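Suvarna kitchen swap opens its doors again, and I came home with a bowl

December 19, 2021 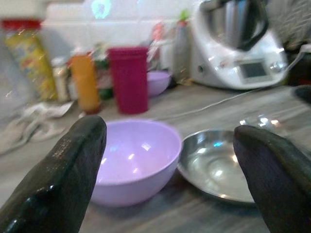

A lavender bowl and a steel plate on the counter in the Suvarna kitchen.

I went over to the Suvarna building on Ukberg Street for the winter kitchen swap, telling myself I was only going to look. You can guess how that went! The swap is back after a long break (the last one was in April, and it was tiny), and this time 391 pieces of kitchenware changed hands before the doors closed.

The rules are the same as ever. You bring in plates, bowls, pans, whatever has been sitting at the back of your cupboard, and you take home the same number of things. No money, no haggling. If you don't have anything to bring, you can still pick out a few pieces at the end, and plenty of people did.

Hafiz Ismail has been running the swap for four years now, and he told me the plain stuff always goes first. "People walk right past the fancy serving dishes," he said. "They want a bowl they can eat cereal out of." I felt a little called out, because I already had my eye on a deep lavender plastic one. Steel plates were popular too - a family ahead of me in line took eight of them for a New Year's lunch, and they were thrilled.

I also got talking with Nilton Benavides, who had driven in from Plelta with two crates of his aunt's dishes in the back seat. He took home one soup pot and a colander and said he still owed himself a lot of plates. He'll be back for them, I'm sure.

The kitchen itself stays open to anyone in the building, and the counter was as busy as you'd expect, with a canister, a squeeze bottle and other containers crowded toward the back. The building group wants to put in more shelves so the leftover pieces can stay out between swaps. They need $1560 for the work and have raised $200 so far, mostly from a bake sale (the lemon bars were gone by the time I got there, sadly).

The next swap is planned for spring, though the date isn't set. Drop-offs can be left at the front desk any morning, washed please, and with no chipped glass. Knives should be handed to someone at the desk and not left in a box.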